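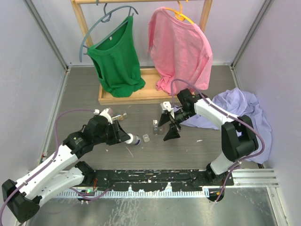

Célula 3, puesto de las camisetas, cámara fija.

De: Slavica Ristić
Para: lista teleop-textil
Asunto: Re: Demostraciones con ropa colgada: ¿limpiar el puesto o no?
Fecha: febrero de 2024

Hola a todos:

Gracias a Stanciu por su mensaje y perdón por la demora en contestar. Lo cito aquí y respondo entre las líneas. Si alguna frase mía no se entiende bien, por favor me lo dicen y la escribo otra vez.

> Hemos mirado las demostraciones que subió Wusura en agosto. En
> muchas se ven otros objetos en el suelo, cerca de las pinzas.
> ¿No sería mejor retirar todo lo que no es ropa antes de grabar?

Nosotros en Furora no lo retiramos. En la imagen de arriba hay una botellita blanca y azul junto a la pinza izquierda, un recipiente cuadrado transparente y, debajo de la pinza derecha, un bloque pequeño también transparente. Los objetos transparentes son los más difíciles para mí cuando manejo a distancia, porque en la pantalla casi los pierdo contra el suelo oscuro. Pero si el operador aprende siempre con el suelo limpio, después la política aprende lo mismo.

> También nos preocupa que la ropa no esté siempre igual colocada.

Esto lo hacemos a propósito. La prenda verde sin mangas tiene el bajo arrugado dentro de la bandeja del perchero, y la camiseta rosa cae por encima del borde delantero. A la derecha hay además una tela lavanda amontonada contra la pared. Antes de cada demostración cambiamos la caída de las prendas, y el operador no debe arreglarlas con la mano. Si quiere arreglarlas, que lo haga con los brazos y que quede grabado.

> ¿Cuántas demostraciones consideráis suficientes, y cuántas
> descartáis?

Tenemos 1117 guardadas de las tareas con perchas. De la última serie de 100 quedaron 79. Las otras las descartamos casi siempre por el mismo motivo: el operador suelta la percha antes de que el gancho apoye en la barra. En el vídeo parece correcto, pero en los datos de la pinza se ve la apertura demasiado pronto.

Una cosa que no estaba en las preguntas. Con el mando a distancia, los principiantes mueven un brazo y dejan el otro parado. Les pido que practiquen primero despacio, con una mano que sujeta la tela y otra que lleva la percha. Guiar los brazos a mano me parece más natural para enseñar el gesto, pero entonces el cuerpo de la persona tapa la cámara y perdemos la vista del perchero.

Me falta contestar sobre el formato de las etiquetas de Helov. Todavía no lo probé con dos brazos y prefiero no dar una opinión. ¿Alguien de la lista lo ha usado así?

Un saludo cordial,
Slavica Ristić
Furora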